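June 26, 2026
By the Dindau visits desk

The open day at the Skaven workshop started at the loading door and went through the building in the order the furniture does: timber store, machine room, bench room, finishing, and then the showroom at the back where the tables are set up. We got there a little after ten. There was a line for the name stickers and no line for the coffee, so we had coffee first.

The timber store is smaller than I expected. Boards are stacked flat on racks along one wall, with the delivery month chalked on the ends. Most of what we saw was marked August, left from last year and ready to use. Our guide said the workshop made 736 pieces last year, and that 163 of them were tables of one kind or another. The rest were mostly stools and shelves.

The machine room was switched off for the visit. You can walk between the saws along a yellow line and read the cards on each one. I would have liked to see something cut, but with children in the group I understand the decision. The bench room was better. Two people were fitting drawers and were happy to stop and talk. They let us try a hand plane on a scrap board. It is harder than it looks, and I left a groove at one end.

Finishing is behind glass. There is a smell of oil even in the corridor. Pieces stay in there for up to a week, depending on the weather.

The showroom is laid out as a row of carpeted platforms with black curtains behind them. One of the platforms, in gray carpet, has a work table from the Achari range on it. It is a plain rectangular table in light wood. A big sheet of pale paper, close to lavender, covers the top almost completely and leaves a narrow strip of the wood showing on all four sides. A small black cup stands on the paper with a thin white stick lying near it.

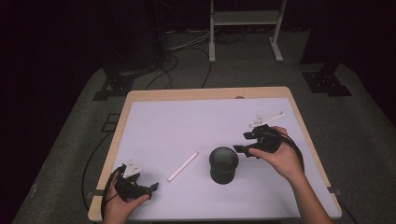
One visitor thought the paper was the best idea in the building and wanted to know why it wasn't sold with the table, as a sheet that size saves the top from pens, glue and cups and can be thrown away when it gets dirty. The answer was that they have looked at it. A roll holder under the short side was tried on an earlier model, but knees kept hitting it. For now you buy your own paper and tape it underneath. She also asked about refinishing, and was told the top can be sanded and oiled at home without taking the table apart.

The Achari table costs 359 dollars in the basic size. It comes flat with the legs off. Delivery takes 28 days, longer for the large size. A stool to go with it is sold separately, and I found it a bit low for me.

Farther down the row are the Pororov shelves, which hang on a rail and can be moved without tools. I moved one up two notches with no trouble. The rail has to go into a solid wall, so they would be no use in our office.

The tour took an hour and a half, including the drawers. Parking is on the street behind the building and was full by eleven. The bus stops at the corner. The shop counter sells offcuts by the bag, and we brought one home for kindling.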